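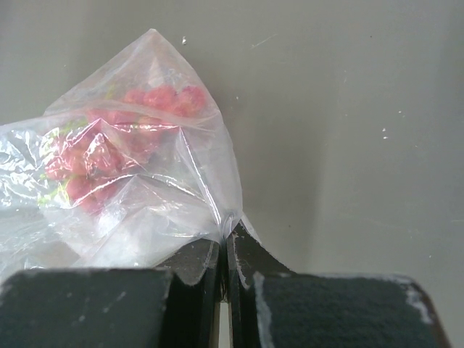 My two-arm cell keeps dropping thin bags, and I'd love some advice from anyone who has been through it! The fingers close nicely, the command looks fine, and then somewhere in the lift the plastic slides out. I've run 137 lifts since June and lost 33 of them, nearly all grape bags or berries. Do I need new pads, or is my alignment off?
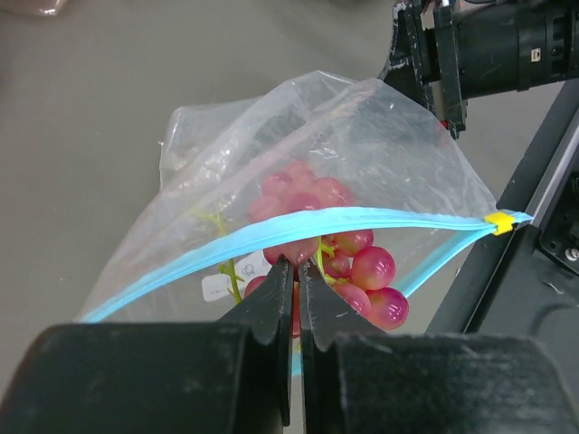 Sasus Bench Automation Club, member help

**Nabil Hijazi**

Oh, I remember this one well. Start with the tips. Power down, wipe both fingers with a damp lint-free cloth, then close them on a strip of paper and tug. If it slides out at one end, the tips aren't meeting square (mine weren't, for ages). Loosen the finger screws a little, close the jaws so they settle against each other, and snug them up again.

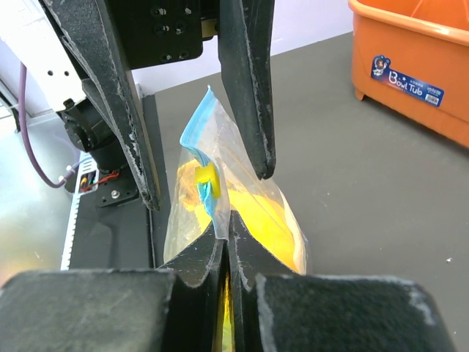

After that, teach both arms their closed position again, one at a time, and try a light bag before anything with fruit in it.

**vurnska_fan**

same problem here, turned the grip force up and it went away

**Ulto Bench**

I'd go easy on the force, it cooked a motor for me.

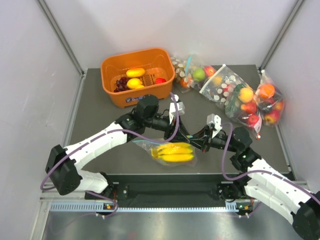 Check the cable slack too, all the way up to the wrist, with the arms stretched as far as your job takes them. Mine was pulling the wrist over by roughly 2 degrees, and only on the long reaches!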